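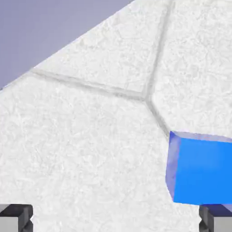
White textured surface with three grooves meeting at one point

We use cookies to remember your settings. Accept all / Manage

Nevside Allotments and Gardens Society: minutes
Sun 18 September
By Jade Garside

Present: me (scribbling as usual), Howard Cropper in the chair, Intan Lubis, Bent Toft and Cristóbal Zúñiga. Apologies from the Gatis family, who are away.

Last minutes. Agreed, once I'd fixed the spelling of Tesfamariam, which I got wrong twice. Sorry!

Water. The bill came in at £813 and there was a bit of a groan. Bent thinks the tap by the lower gate drips all night and I'm inclined to believe him, my plot is next to it and the path is a bog. He'll change the washer this week. Howard wants the supply off from the start of December, same as last year. Agreed.

Show day. Lovely, wasn't it? We took around £600 on the gate and the cakes had gone by two. Intan would like the onion classes split into large and small next time (there were words at the judging table, which I won't repeat). Cristóbal said the marrows need their own trestle. Both agreed, and I'm to rewrite the schedule.

Shed roof. Long chat, this one. Howard has a price of £1,000 from Fleltix for the whole lot, felt and boards. Bent would sooner patch the corner and see how it does over winter. We went back and forth until the tea was cold and voted to patch, Howard against. Bent to buy the felt and give me the receipt, please, Bent.

Plot swaps. Cristóbal is giving up half of his and the next name on the list is being rung by Intan.

Any other business. Whoever has the long ladder, could it come back? I also asked for jam jars with lids.

Closed when Howard had to go for his bus.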